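New write-up from our group is out today (3 Sep 2024). It's about a fairly dull problem that cost us a lot of June: getting a robot to know how far its hand is above a glass table. Short thread.

The work is by Azadeh Abbasi, Ferhat Toprak and me. Internally we call the method Pallell, after nothing in particular.

The problem first. Our old height estimate looked at the pixels under the hand and asked for the nearest surface. On wood or a tablecloth that works. On glass it tends to pick the floor, so the arm thinks it has plenty of room and keeps going down.

Depth sensors don't save you. You get holes where there are reflections and floor everywhere else. We tried filling the holes, and the filled-in values were mostly floor too.

What Pallell does is drop the single answer. For every patch it predicts two heights: the nearest solid surface and whatever shows through behind it. If the patch is opaque, the two should agree. If they don't, the controller has to use the nearer one.

The second part is that it reads the head view and the wrist view together. Each view also makes its own guess, and we keep the gap between the guesses as a warning signal. When the gap is large, the hand slows down.

Head view, then wrist view: 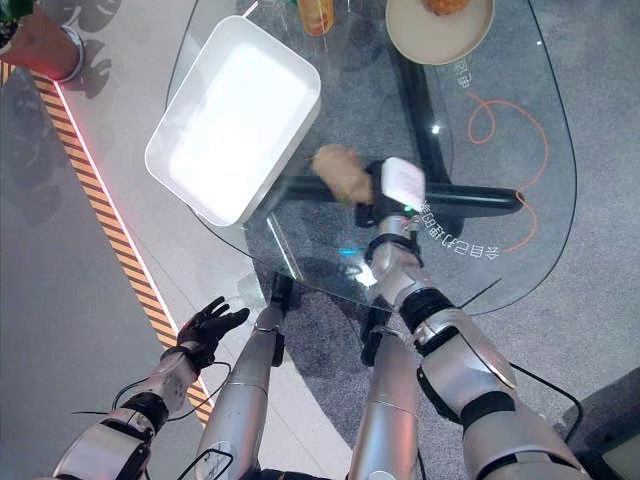
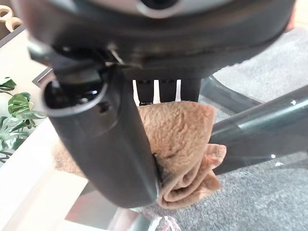

Labels for the nearer surface took far longer than the training. People are surprisingly bad at clicking on glass, and Ferhat and I disagreed a lot in the first batch. We ended up telling labellers to look for whatever belongs to the table itself. From the head that's fairly easy: there's white lettering printed on the glass, a tray resting on it and a rounded outline to follow. The wrist view is harder, with a lot of grey carpet and only pale reflective edges to say there is a panel at all.

Numbers. We ran 130 lowering trials per method on glass. The old estimate went past the safe height in 23 of them. With Pallell it was 3. Same arm speed, same stopping rule.

All 3 of the remaining misses were at low light with a plain floor. I don't have a fix for that. Turning the lights up is not a result.

Using the head view alone got us most of the gain. Adding the wrist mattered near the table rim, where the arm tends to hide the edge from above. I had expected the wrist to matter more than it did.

Two heights also helped on opaque tables, by a small amount – small enough that I wouldn't claim it without more trials. It's in the appendix.

Things we haven't tested: frosted glass, wet glass, glass over something patterned. Soudabeh Moradi asked about mirrors. Mirrors will break it, I'm fairly sure, as the surface behind isn't where it looks.

Labels and training code go up once Azadeh has finished the clean-up. The labelling guide is already there and is probably the bit most worth taking, even if you don't use the model.

Thanks to Lionel Delaunay for reading two drafts and objecting to the same figure both times. It's been redrawn.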